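Budgeting for a second mobile base

tinpot_jo
5 April 2019
We've got 4 grand left and I want another base from Haberkorn. Omni wheels again – they're lovely on our painted floor! Anyone bought lately?

Prendon67
I'd hold off. Spend it on spare rollers and chargers first.

tinpot_jo
Hmm, not sure I agree, one base between all of us is a pain. Big teal basket's on the floor next to it today. 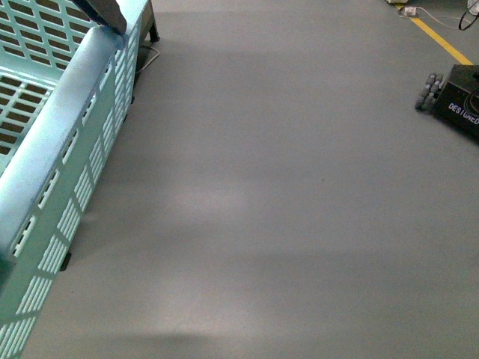
Reply 4

wadholm_bits
With Prendon on this. Put 70 quid by for cable covers too, then ask again in January.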